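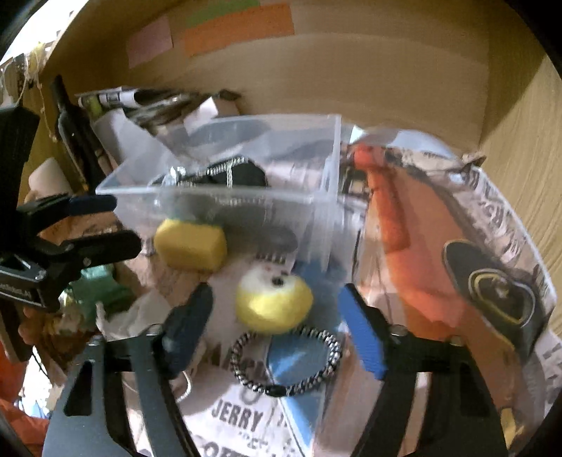
Perception and planning sync, September

Present: Toàn Phí (chair), Trinh Võ, Jocelyn Yap, Hannelore Lüthi (minutes)
Apologies: Tươi Trịnh
Start: 14:05

1. Previous minutes
Accepted. Action on the Praltia calibration loader carried over.

2. Segmentation in clutter
Trinh reported on Vitard, run over the compartment set. Opaque blocks segment cleanly. The clear plastic container remains the main failure: items inside it and the same items seen through its front wall are returned as separate instances. Beaded trim breaks into fragments. Printed paper under the objects still produces false edges, worst where a printed shape runs beneath a bracelet.
Jocelyn asked whether a depth prior would help. Trinh thought not on clear walls — depth there is mostly missing. Agreed to try merging instances across the container rim first.

3. Grasp planner
Shek now rejects candidates where the second gripper's fingers cross the approach path. The check adds 3 ms per candidate. Hannelore noted that it uses the closed-jaw model throughout and so misses some collisions with the jaws open. Toàn wants both states checked before the branch is merged.
Loop-shaped objects: the planner still targets the centroid, in other words the hole. Jocelyn has a patch that samples along the contour instead. Review pending.

4. Tooling
Replay in Dorkwood stalls at frame 1965 on long logs. Buffer limit is 300 and hard-coded. To be moved to the config file, default unchanged.

5. Actions
Trinh — instance merging at container rims
Hannelore — open-jaw collision model in Shek
Jocelyn — contour sampling patch, with tests
Tươi — Dorkwood buffer setting; Praltia loader (carried over)

Closed 14:50.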